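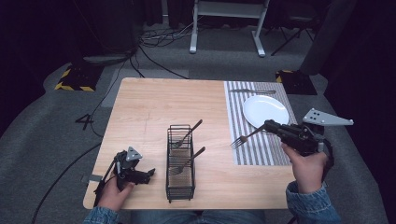
Out & About > Open Days > Undus Homewares

Got to the Undus open day at 9, queue already out past the loading dock. Free entry, bring a coin for the lockers. Didn't have one. Carried my bag all day.

Started upstairs with tableware. Striped placemats, grey and white, very much my colours. Plain round white plates. Wire mesh caddy for the forks, two compartments, black, and I want one for our kitchen where everything lives in a jam jar. Placemats $13 each in the shop, caddy wasn't priced. Asked twice.

Then the Korora tables. Pale wood, nice wavy grain, and the whole range is named after birds apparently. Staff said they turn out 2,000 table tops a year from the Ponness shed, which seemd like a lot for a place that size. Ran my hand along a few. Smooth, no gloss. Liked the Hoshino bench too but at 125 cm it won't fit under our window. 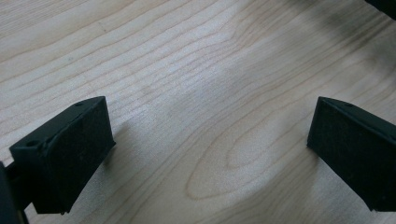
Can you buy a table on the day? Only the seconds, cash or card, and you have to organise your own pickup by Tuesday.

Lunch was a sausage in bread, onions extra. Parking a nightmare after 11, go early or get the number 13 bus, stops right at the gate. Missed the glaze room tour, full by the time I got their. Next one's in February.

Filed under: Days out, Home & table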